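So I finally started on the living room this week, and I want to talk about small tables, because I have opinions now and the group chat has stopped answering me.

Background for the new folks -- I moved into the Rulow Street place in November with one decent table, light wood, rounded top, and it has been collecting things ever since. Mail, cups, chargers, all of it.

My rule going in was simple. Anything that lands on the table has to earn its spot by Tuesday night or it goes in a drawer. I got the idea from a post over on Virnel (1086 comments, and I read way too many of them with my tea going cold).

The cup is staying, no question. I have a real soft spot for a white and blue cup, and I drink out of one every single morning while I pretend to plan my day.

The little green and white thing, though -- I keep picking it up, putting it back down, and telling myself I'll find a home for it later. You know how that goes!
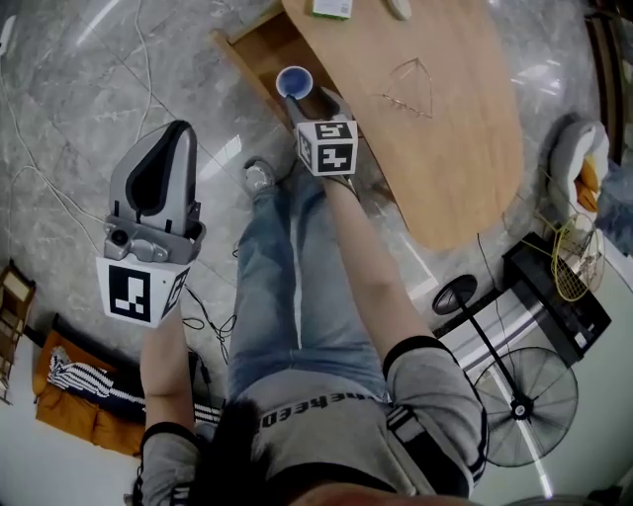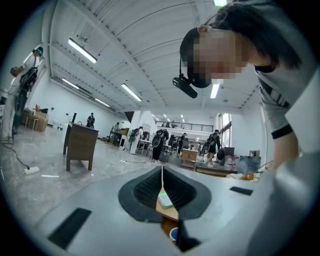 Cup and the green-and-white thing, both times. Table still very much in use.

Next on my list is cables. I bought a bag of those soft wrap ties from Sorkik and they're lovely, but you do have to remember to use them, and that's where I tend to fall down.

Also thinking hard about seat cushions. I love orange, I will always love orange, but I saw a mustard set at Yusof that I can't stop thinking about. Would the two get along in one room? Please be gentle with me.

A couple of you asked if I'd swap the table for something bigger. Nope! A bigger table just means more room for mail, and I know myself pretty well by now.

Anyway, if you have a drawer system that works for chargers and cords, please send it my way. I have 2 empty drawers and a free evening, and I'll read every reply, even the long ones.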